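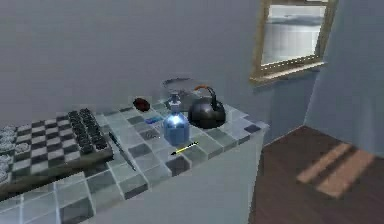
Notebook, sim bench, May
Scene hygiene rules for the kitchen counter set

Writing this down because the Horgan people asked what we treat as a valid scene and I gave them three different answers in one call. From now on the answer is whatever is on this page, until somebody changes it here.

Setup today: counter scene in the Grosus build, static render first, arm not loaded. Objects on the tile: chess set, pen, pencil, blue spray bottle, black kettle, round tray at the back, plus the small stuff. Window light on. No physics stepping until the checks below are done.

1. Render before you load the arm
One still from the task camera, saved with the scene file. Look at it at full size. Most of the bad scenes I threw out this month could have been caught this way in a minute, and instead they ran overnight. If the still is wrong, the scene goes back. Do not fix it by hand and keep the same scene number.

2. Every target has to be readable from the task camera
If a person at the desk can't say what an object is from the still, it can't be a target. It can stay in as clutter. In this scene the small flat gray thing left of the spray bottle fails. It lies on a dark gray tile and I can hardly pick it out. Could be a ring, could be a key. The asset list would settle it, but the rule is about the view, so it is clutter. The small blue flat piece behind it is easy to see on its light tile but I would call it an eraser or a lighter depending on the minute. Also clutter. Same for the reddish-brown oval near the wall, until we have a better view of it.

Spray bottle, kettle and pencil pass.

3. Occlusion
A target may be partly behind something if the task is about that. Otherwise it needs a clear outline. The round tray is mostly hidden by the bottle and the kettle, so no "pick up the tray" in this scene. Moving the kettle first is a separate task with its own number. We had these mixed together in the Pletby batch and the success rates meant nothing.

4. Objects out of view
The chessboard runs out of the picture on the left, and the white pieces go with it. Rule: no task may refer to an object the camera only sees part of, and that includes using it as a landmark. "Left of the chessboard" is out. "Right of the chessboard" I would have allowed last month. I now say no to that too, for consistency.

5. Similar objects
Pen and pencil in one scene is fine, but the instruction has to name the thing and the color. "Black pen," "yellow pencil." Never "the pen" alone and never "the writing tool." The pen lies right along the edge of the board, so also check finger clearance before assigning it. I have not done that yet for this one.

6. Settling
After the still is approved, step the scene for 2 seconds with the arm parked out of reach. Compare start and end poses. Anything that moved goes on the sheet. The black chess pieces are packed tight together at one corner of the board, and packed groups are where I expect contact trouble. If they jitter, rebuild the group with gaps. Do not raise the friction to hide it. That was done in an old Nukness scene and the change leaked into all the others that shared the material.

7. Edges
Keep targets 30 mm or more from the front edge of the counter, measured from the closest point of the object. The pencil looks close. Measure it in the scene file, don't judge from the render. If it's under, shift it and issue a new scene number.

8. Light
Sun stripes on the floor are fine. A highlight on a target is fine too, and I would keep the one on the bottle, since a translucent body with a bright spot is what the grasp model has the most trouble with. What is not allowed is changing the light between runs of the same scene number. Light is part of the scene.

9. Runs
20 trial runs per new scene before it goes in the main queue. Cap at 600 steps each. A run that hits the cap counts as a failure, including when the arm was "nearly there." Write the count on the sheet before looking at the videos.

Status of this scene
Rule 1 done. Rules 2 to 5 give three allowed targets: bottle, kettle, pencil. Pen on hold for clearance. Rule 6 not run. Rule 7 open for the pencil.

Open questions
Kettle: does a task have to say where to grip it? The handle has an orange section at one end, so "grip the orange part" would be a clear instruction, but the Horgan sheet has no field for a grasp region. I'd add one. Asked, waiting.

Should clutter that fails rule 2 be listed by asset name or as "unknown small object" on the sheet? I have been using the asset name. Leaving it that way for now.

Next: measure the pencil, run the settling check, then load the arm.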